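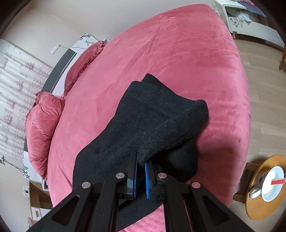
Search this site Search

Unit 6 handout: Site visit to Prellari

Read this before the lab section. It covers what we saw at the Prellari open day in November, what you should have in your notes, and what to hand in. Students who missed the bus can use this handout and the reading packet to do the written part.

Background

Prellari works on machines that handle cloth. Its main customer is Trudutex, a textile rental firm that washes, sorts and folds clothing and bed linen. Sorting at Trudutex is still done by hand. Prellari wants a robot arm that can pick one garment out of a pile, open it up and fold it.

Rigid parts are easier for a robot. A metal bracket has the same shape every time, so the program can store the shape and the grip points. A sweater has a different shape each time it is put down. Knits stretch, and dark knits are hard for a camera to read because the folds have little contrast. Keep these two problems apart in your notes. The first is about shape and the second is about sensing.

What we saw

The visit had two parts. The first was the hand-held gripper station. A person holds a gripper with two fingers and does the task with it, and a camera on the tool records the work. The recordings are used later to train the robot arm. No arm is needed at this stage, so the work can be done in ordinary rooms, on beds, tables and chairs.

The guide gave us these figures:

One recording of one task is called a run. A run lasts 15 seconds on average.
A person doing this work completes 140 runs in a shift.
The set for knit garments held 3730 runs on the day of our visit.
Each garment is used for 8 runs before it is swapped for another.

The second part was the arm itself, which Prellari calls Khoo. It stands in a fenced cell, and we watched from behind the yellow line. Khoo picked up a dish towel, laid it flat and folded it in half. It then tried a cardigan. The first grip took two layers of cloth in place of one, and the operator stopped the cell and reset it. The second try went through to the end, but one sleeve was left sticking out. The operator said that picking up two layers is the most common fault with knits.

Terms to know

Gripper: the part that holds the object. The type used here has two fingers that close toward each other.

Pinch grip: a grip made by closing two fingertips on a small piece of material. With cloth, this usually means a fold or an edge.

Pad: the soft or rough piece on the inside of a fingertip. It raises friction so that the fingers can hold with less force.

Demonstration: a recording of a person doing the task, used for training.

Regrasp: letting go and taking hold again at a better point.

Points for discussion

A person folding a sweater uses ten fingers and both palms. The gripper has two fingertips. During the visit we were allowed to try the tool on a scarf. Most of the class could lift it right away, but turning it over took several regrasps. Think about which parts of folding need a second hand and which can be done by laying the cloth against a surface.

The surface matters too. On a hard table, the fingertips stop when they reach the tabletop. On a mattress they push in, and a soft cover can be caught along with the garment. Prellari records on both kinds of surface for this reason.

We also asked about wear on the pads. The guide said lint builds up on them during a shift and they are wiped between garments.

To hand in

Write one page on the questions below. Use full sentences.

1. Using the figures above, work out the recording time for the whole knit set in hours. Show your work.

2. How many garments would be needed for 3730 runs if each one is used for 8 runs? Round up.

3. Describe the fault we saw with the cardigan. Suggest one change to the gripper and one change to the way the task is done that might reduce it.

Reading before next class: packet pages on friction and contact, and the short piece on the linen line at Skindusholm. Bring a calculator and a piece of knit clothing you don't mind stretching.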